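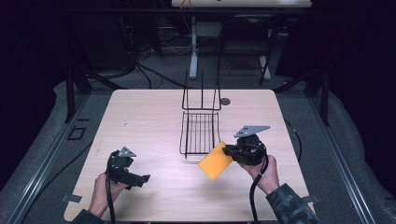

3.2 Placement of wet cleaning items around the dish rack

The second part of the study looks at small cleaning items that have no fixed place in most kitchens. Plates, bowls and cups follow the layout of the rack closely, and the differences between participants are small. Sponges, cloths and brushes are another matter. They are handled more often than any single dish, they hold water after use, and few racks are built with a place for them.

All trials in this part used an open wire rack of the kind shown in Figure 2, with a flat grid of parallel wires as its base and an upright frame at the back. No tray was placed under it. The Holst layout, used in our earlier work, had a molded drip tray with a raised lip, and participants tended to treat the lip as a boundary. Removing the tray left the tabletop next to the rack available as a resting place.

Figure 2. Sponge trial at the tabletop station. The sponge is held close to the front-right corner of the black wire rack, outside the base grid.

Each trial began with the sponge at the front edge of the table and ended when it had been released and left alone for 10 seconds. The instruction was to "put the sponge where it should dry." No mention was made of the rack. Items were moved with hand-held grippers, and participants practiced with a folded cloth until they could pick it up and set it down without dropping it. Sponges were flat and rectangular throughout. Thick or shaped sponges were left out after the pilot sessions in October, when several of them rolled off the wires before the end of the waiting period.

Final positions were coded into four classes: flat on the base grid, leaning against the upright frame, on the tabletop in contact with the rack, and on the tabletop clear of the rack. A sponge resting partly on the grid and partly on the table was assigned to the class that carried the larger share of its lower face. Coding was done by 2 raters working separately from the session notes. Where they disagreed, the trial was reviewed and a single class was agreed on.

The full set contains 1,081 placement trials, of which 493 involved a sponge. The remainder are divided between cloths and brushes and are treated in Section 3.3. The Treltlow and Dramer sessions were pooled for the present analysis, as the rack, the table height and the wording of the instruction were the same at both sites. The Trokilden sessions used a rack with a cutlery basket and are reported separately.

Flat placement on the base grid was the most common class. Leaning placement was less common and was concentrated among participants who turned the sponge before bringing it over the rack – a lowered corner appears to make the leaning position easier to reach, although the present data do not allow the two to be separated. Tabletop positions clear of the rack were rare in the first block and became more frequent in later blocks, when dishes already occupied part of the grid.

Wire spacing deserves a brief note. A flat sponge laid across the wires is supported on narrow lines and stays level. Laid along them, it can settle into a gap if it is soft enough. Orientation relative to the wires was not coded in the first block and is therefore left out of the comparison between blocks.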